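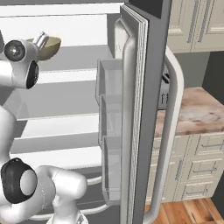
Skarnstead Remote Monitoring Study: Frequently Asked Questions

Who is conducting the study?
The study is a joint undertaking of the Department of Biomedical Signals at the Bendstead Institute and the cardiology clinic at Skarnstead. The principal investigator is Dr. Eirlys Lewis. Dr. Jacobus Baloyi is responsible for the design of the data link and Llinos Meredith for participant enrollment.

What is being investigated?
The study examines whether heart rhythm recordings made at home and sent to the clinic over an ordinary internet connection are of sufficient quality for routine review by a cardiologist. It also records how long each transmission takes to reach the reviewing physician.

Who may take part?
Adults who are registered with the Skarnstead clinic and have been referred for rhythm monitoring may apply. Persons with an implanted pacemaker are not eligible at this stage. A total of 1000 places were approved, of which 982 have been filled. Applications for the remaining places close at the end of September.

What will I be asked to do?
Participants wear a small chest recorder for 22 days. The recorder is removed for bathing and for charging. Each evening it should be placed on its base station, which sends the day's recording to the clinic. Participants also keep a short written diary of symptoms, meals and physical activity.

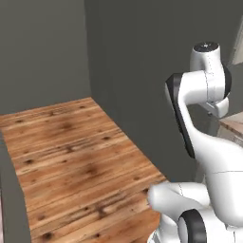
Do I need my own internet connection?
Yes. A standard home connection is sufficient. Households without one may request a base station with a mobile data card at the time of enrollment. A limited number of these units is held at the clinic, and they are issued in order of application.

What happens if a transmission fails?
The base station keeps the recording and tries again at regular intervals. If no data have been received for seven days, the study office will contact the participant by telephone. Participants do not need to report a single missed transmission.

Is the recorder an emergency device?
No. Recordings are reviewed during clinic hours only and are not watched in real time. Participants who experience chest pain, fainting or severe shortness of breath should call emergency services immediately.

How is my information protected?
Recordings are encrypted before they leave the base station and are stored under a study number. The list linking study numbers to names is kept separately at the clinic. Access to it is limited to Dr. Lewis and Ms. Meredith.

May I withdraw?
Participants may withdraw at any time without giving a reason. Care at the clinic is not affected. Recordings already received will be deleted on written request, provided that the request arrives before the analysis begins.

Will I receive my results?
A summary is sent to the referring physician after the recorder has been returned. Participants may ask for a copy at their next appointment.

Whom should I contact?
Questions about enrollment should be addressed to Llinos Meredith at the study office. Technical questions concerning the recorder or base station should be directed to Rhodri Pugh in the Bendstead laboratory. Please have the study number printed on the underside of the base station at hand when calling.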